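Textile Care and Garment Handling
Unit 2: Sorting and folding heavy knits and dark colours
Handout for the Friday group, Ustodmont site
10 Jul 2026

Read this before the practical. You will need the care label sheet from Unit 1 and a pencil. Bring one dark garment of your own with long sleeves, clean.

Sorting

Dark reds, browns and purples go together in one pile. Black goes in its own pile if there is enough of it to make a load. Check pockets and cuffs. Turn printed garments inside out, but leave plain ones as they are, so that the seams can be checked when they come back. Anything with a missing label is put in the Grecu basket and logged as item type 270 on the sheet. Do not guess the fibre from the feel alone.

Cloth should be lifted from the pile by the thickest part and allowed to hang for a moment before you decide what it is. Students often pull at the first edge they find, and that drags the rest of the pile onto the floor.

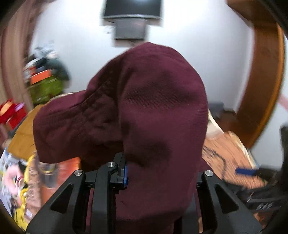

Finding the parts of a bunched garment is the main skill in this unit. Look for seams first, then hems, then any change in the surface such as ribbing. A garment held up in a heap will usually show one or two of these. With the maroon one, a long seam runs diagonally over the fold at the left, and the blunt corner with its sloping hem could be a sleeve or a flap. You would need to open it out to be sure. Judge colour on the lit side: the same cloth goes nearly brown-black in the recess, and sorted from that part alone it could end up in the wrong pile.

Folding

Lay the garment face down. Smooth from the centre outwards with a flat hand. Bring each sleeve in across the back, then fold the sides, then fold up from the hem. We use the Redard fold for shelves and the Hellow fold for drawers; both are drawn on sheet 1217. Thick knits get one fold fewer.

If the shoulders will not lie level, shake the garment out and start again.

For next time

Write half a page on how you identified each part of your own garment. Note which seam you found first. Leave it in the tray outside the workroom.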